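Prisms and Cylinders: Naming Solid Shapes
Rurel Shape Pages, Part 3

A flat shape has length and width. A solid shape has length, width, and height. Shape-sorting blocks are solid, so each one needs a solid name.

Start with a flat shape, such as a triangle drawn on paper. Now imagine the triangle rising straight up off the page without changing size. The space it passes through is a solid called a prism. A prism has two matching ends, called bases. Its sides are flat and are called lateral faces.

The base gives the prism its name. A triangle makes a triangular prism, with 3 lateral faces. A five-pointed star makes a star prism. The outline of that star has 10 straight edges, so the prism has 10 lateral faces — one for each edge.

A circle has no straight edges. When a circle rises off the page, the result is a cylinder. It has two flat circular bases and one curved surface. A cylinder can be tall, like a can of soup, or short, like a hockey puck. The name stays the same.

Words to know
Base: one of the two matching ends of a prism or cylinder.
Face: a flat surface on a solid.
Edge: the line where two surfaces meet.

Try it
Place a block on paper with one base down. Trace it with a pencil and lift the block away. The outline is the shape of the base. Next, lay the block on its side and trace again. For a cylinder, the second outline is hard to draw, as the curved surface touches the paper only along a line.

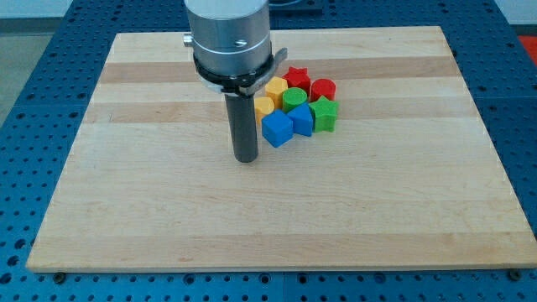 Shape blocks in four colors on a wooden board, with a red star prism and a red cylinder among them.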